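4.3 Loss of Tracking and Grip Faults on the Bed Surface

The folding sessions at the Clunmont apartment gave us more rejected recordings than any other site in the study. We had expected trouble with the cloth itself, which is soft, dark and hard to separate into layers. Most of the rejected recordings, however, failed for a different reason. The position estimate of one gripper drifted during the fold, and the two hands no longer agreed on where the cloth was.

Each operator worked with a pair of handheld grippers, one per hand, and sat or knelt beside the bed. The bed had a tiled summer mat on top of a printed sheet. The tracking software, Kendia, estimates the motion of each gripper from its own wide-angle view and then brings both paths into a shared map. It needs points that look different from one another. A mat made of small tan tiles in a tight grid offers plenty of points, but they all look alike, and the software matched a tile to its neighbor when the gripper moved fast or came in low.
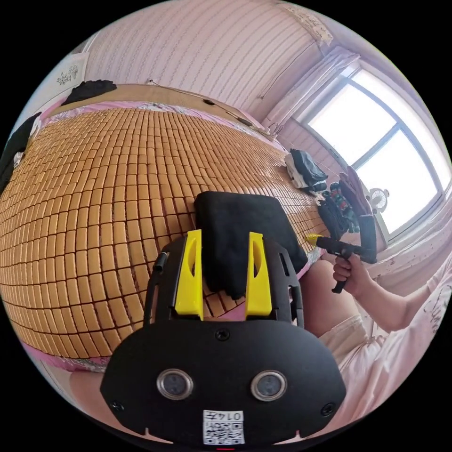
The resulting error was a jump equal to one or more tile widths, always along the rows of the grid. A single jump is easy to find and can be repaired after the session. The harder fault was a slow slide, in which the estimate moved one tile at a time over several seconds and the path stayed smooth. Our automatic check looks for sudden changes in speed, so it passed these recordings. They were found only when Ryota Nomura replayed both paths together and saw the fingers of one gripper pass through the handle of the other.

Of the 400 folds recorded at Clunmont, 129 were rejected on replay. We did not try to save the recordings with slow slides. A policy trained on them would learn to close its fingers beside the cloth, and on a robot with stiff arms this could drive one gripper into the other. During an early trial on the Zeleke test arm in August, a contact of this kind cracked a finger mount. The arm stopped on its force limit and no one was hurt.

Figure 5. Two-handed work with the handheld grippers on and around the tiled mat.

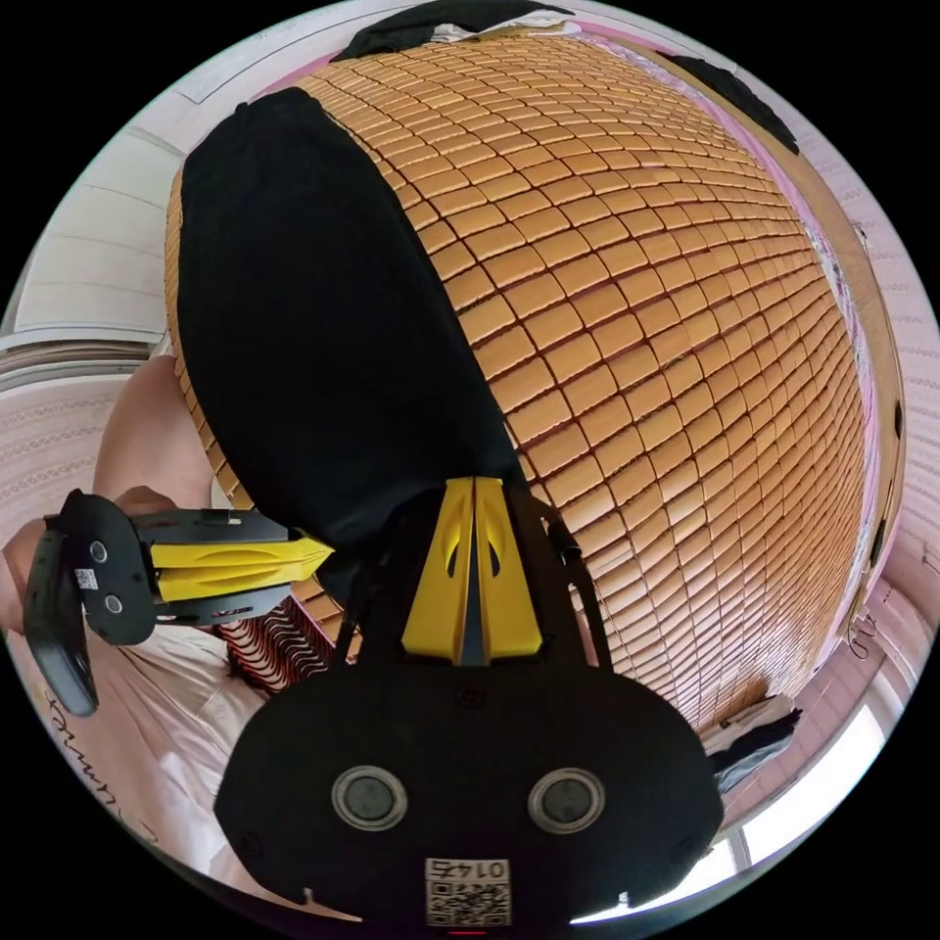 Black cloth made the problem worse. When a dark garment covers a large part of the view, the software has few points left to use, and nearly all of them are on the mat. The same holds when the mat is not lying flat. The map was built with a flat mat, and any tile that has moved since then gives a wrong match. Kendia has no way to tell a moved tile from a moved gripper, and it reports high confidence in both cases.

Grip faults were fewer. In 4 recordings the fingers closed on the cloth and on the edge of the mat together, and the operator had to let go and start again. Balthasar Lehner reviewed these and kept them out of the training set. The finger sensor reading was no help, as the force on cloth alone and on cloth plus mat was nearly the same.

We changed the procedure on 1/26/21. The map is now rebuilt whenever the mat has been moved, and a session is halted if the two paths come closer together than the width of the gripper body. The limit is set in Trendine, our session control program, and operators cannot turn it off.
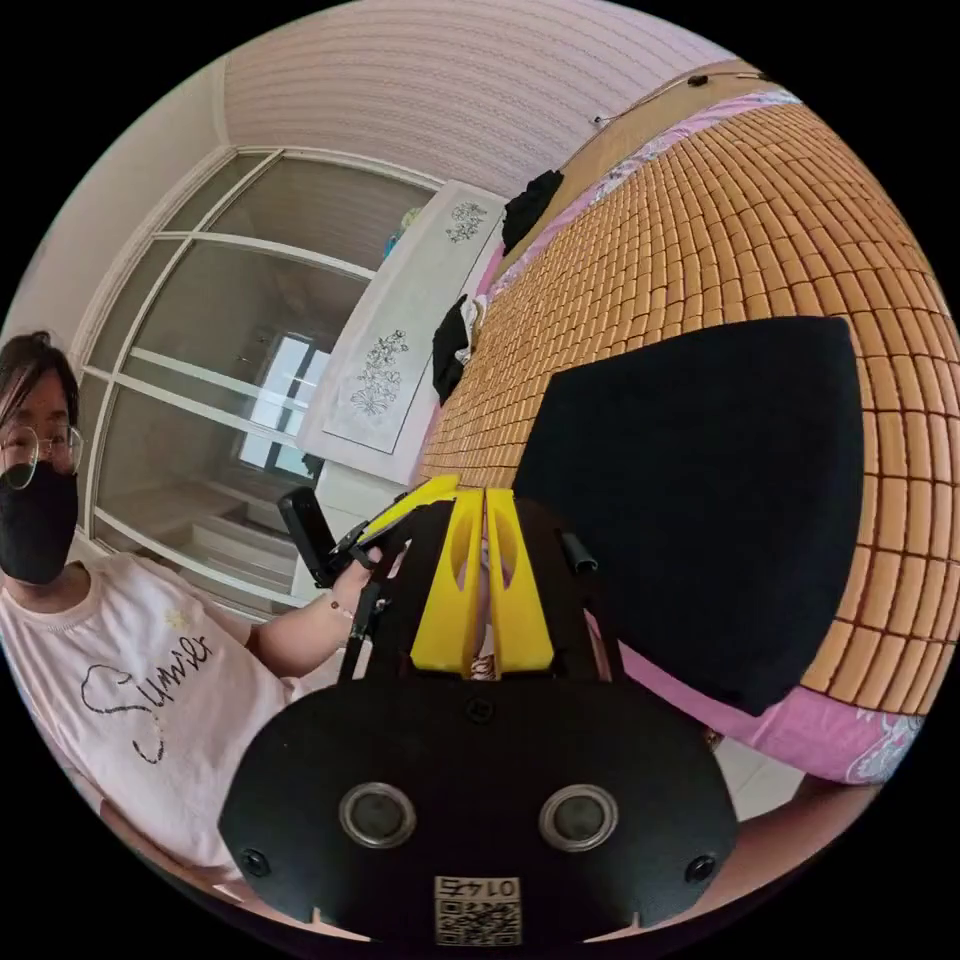
4.4 Changes to the Replay Check

The replay check now compares the two paths with each other before it looks at either one alone. Any recording that fails this first test is removed from the training set and listed by session, so that the map used for it can be inspected.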